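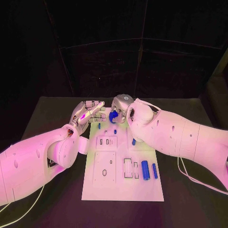
Figure 1. Both hands above the top edge of the board, blue part in the right hand.

Manuals > Dostura > Teaching by remote control > Peg board

Search this manual

4.2 Recording the peg task

Before you start, read section 4.1 and check that the stop button is in reach of the operator.

1. Put the white board flat on the table, with the long side going away from the robot.
2. Lay the two blue cylinders at the right of the black outlines, the thick one nearer to them.
3. Bring both arms slowly above the board. Keep the hands open until they are in position.
4. Press Record and wait 3 seconds before the first movement.
5. Close the right hand on one blue peg. Take it between the thumb and the fingers, and lift it straight up.
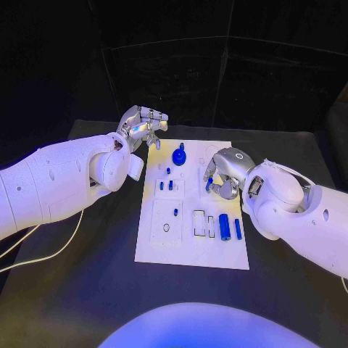
Figure 2. Peg held just above the upper right area of the board.

6. Move the peg over its place, lower it and open the hand. Do not push if you feel resistance in the controller.
7. Press Stop and save the recording under the operator's name.

CAUTION: The white cables must hang free. If a cable becomes tight, stop the arm and go back by the same way.

Note: A recording with a dropped peg can be kept, but mark it "drop" in the list. Make a pause after every 20 recordings. For one training set, Dostura needs 200 good ones. Questions about the list go to Bouchra Bensaid.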